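A White Table and a Good Box

Ismail Filali wanted to start with the lids. I had come to Birico with a page of questions about benches and storage, and before I had my coat off he was opening and closing a small carton next to my ear so I could hear the air go out of it.

"Listen to that!" he said. "Somebody worked on that. The lid comes down slowly, and you get this little breath at the end. I could do it all day."

Ismail sets up workbenches for people who handle small parts. Birico is his shop, five people in two rooms over a bicycle store, and most of what they do would look to you or me like tidying. They decide where the box goes when it comes in, where the thing inside the box goes, and what happens to the box afterward. He used to repair watches, then hearing aids, and he says he has spent more of his life looking for dropped things than he has spent fixing them.

So we talked about tables first, after all. He is completely in favor of white ones, matte if possible.

"Glossy white is awful," he said. "You get the lamp looking back at you. Matte white, though, that's a joy. Put a black part on it and your eye goes straight there. And I like a plain wall behind it too, with no shelf and no calendar. People hate this, they want to put a pegboard up. Fine, put it up on the other wall!"

He also likes a rounded corner, for the sake of his hip, and he told me a long story about a desk at his old job that I promised to leave out.

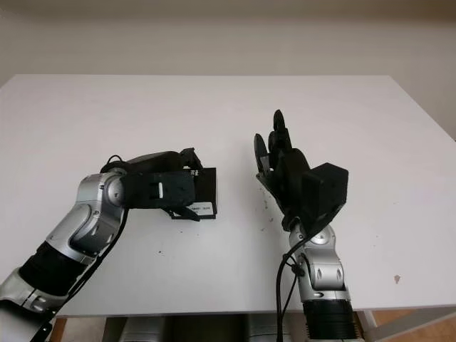

When I asked what he does first with a new piece of equipment, he told me he looks at the carton for longer than most people would. He stands it up on its long edge and turns it until he finds the label. Model numbers go into a notebook before the lid is lifted, and the notebook (a green one, made by Zaki, he has a drawer full) stays at the left end of the bench with a pencil in it.

"Labels are tiny now," he said. "White sticker, gray print, down in a corner. I'm not complaining, I think they're beautiful, but you want to read it once and write it down large. In June I had 10 cartons in here, all black, and I'd have been lost."

Does he keep them? He does, and this is where he gets really going. There is a shelf in the back room for nothing else, and he walked me along it, pulling out favorites. Some have foam, some have folded card, and one has a ribbon tab he is especially fond of. He stores them with the printed side facing out, never stacked more than two high, and he keeps the inserts inside. A box without its insert, in his opinion, goes in the recycling on Friday.

"A black box with a bit of light blue on it, I'm weak for that," he said. "Just the name and one color. You see the Intel RealSense ones on a lot of benches, and I always pick them up. I don't need what's inside. I want the box."

I said that sounded like a problem. He laughed and said his sister had used the same word.

From the shelf we went back to the bench, because he wanted to talk about holders. He means the small blocks you set a part into while you work on it, and he thinks they are the most underrated thing in any shop. His favorites are short and flat, so they don't tip, with the hole in the top. He has made them from wood, cork, and once a bar of soap, which he swears was excellent for a week.

"You need a place in the middle of the table," he said. "That's all a holder is. It says the work happens at this spot, and whatever you're carrying ends up there. Without one, you put the part down wherever your hand happened to be, and then you turn around to answer the phone. Good luck!"

He puts his holder in the center and comes at it from both sides. The carton stays on the left and the small part comes in from the right. He is right-handed, and he told me a left-handed colleague at Sakari, the repair shop where he teaches an evening class, runs the whole arrangement backward with no trouble at all.

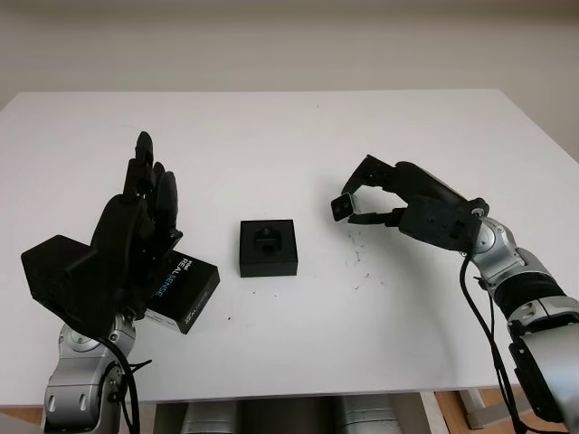 Dark holders on a white surface are what he recommends to beginners. A pale one is prettier, he thinks, but you end up nudging it with your wrist. He likes them unfixed, too. I would have guessed double-sided tape, and he made a face.

"Let it slide a little. If it moves, you were pushing too hard, and now you know. I had a student who screwed his down to the table. Lovely table. I still think about it."

The last thing we got onto was crumbs. He doesn't mean lunch (though he has views about lunch). He means specks, the dark little bits that gather wherever small parts get handled, and that a white top shows you right away. He was delighted to be asked about them. He uses a soft two-inch paintbrush and a sheet of paper folded once down the middle, and he goes over the bench at the end of each job, brushing toward himself. Then he looks at what's on the paper before it goes in the trash.

"Always look! I found a screw that way I'd been missing for 7 months," he said. "It must have been in a sleeve or something. I was so happy I called the customer."

Had the customer noticed it was missing?

"No, she'd bought a new one by then. A new hearing aid, I mean. But she was very nice about the screw."

Flodano readers who want to try a holder can start, he says, with a scrap of any dense wood and a drill bit one size larger than the part. Roughly an hour's work, with the sanding. He asked me to add that you should sand the bottom too, and that he would be glad to see how yours came out.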